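**Ticket 34 – Sorthorpe, sorting table: snacks and utensils mixed**
Status: open

Reported: snack packets and spoons left together on the tabletop. Layout sheet calls for snacks in the bin, spoons in the white tray.

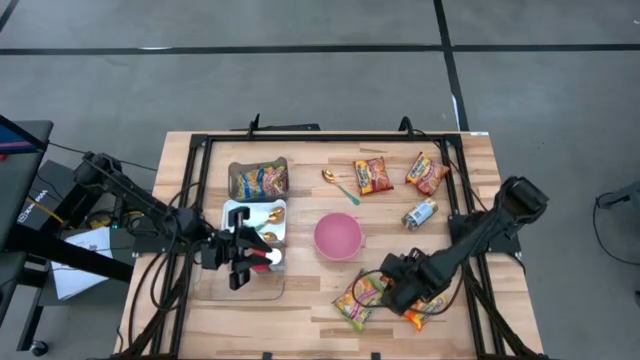 Checked the sheet against the labels. The Brevura list gives the tray to all cutlery, but has no line for the clear shallow container. Asked for a ruling; none by 2 p.m.

Workaround: keep the clear container free until the list is fixed. Long-handled spoons go in the tray at an angle – they don't fit straight.
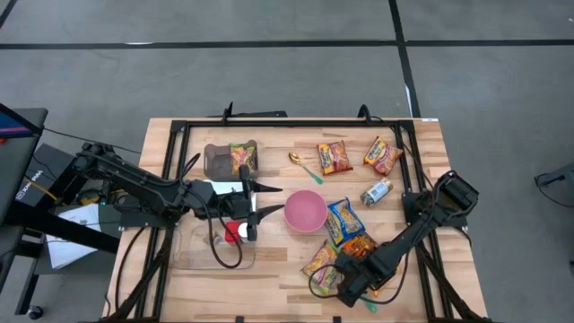
Tried packets upright in the bin, tallest at the back. Holds 12 that way, fewer laid flat. Noodles stay out as a separate line item.

Next: reissue the list with the container added, then re-sort from the bin side.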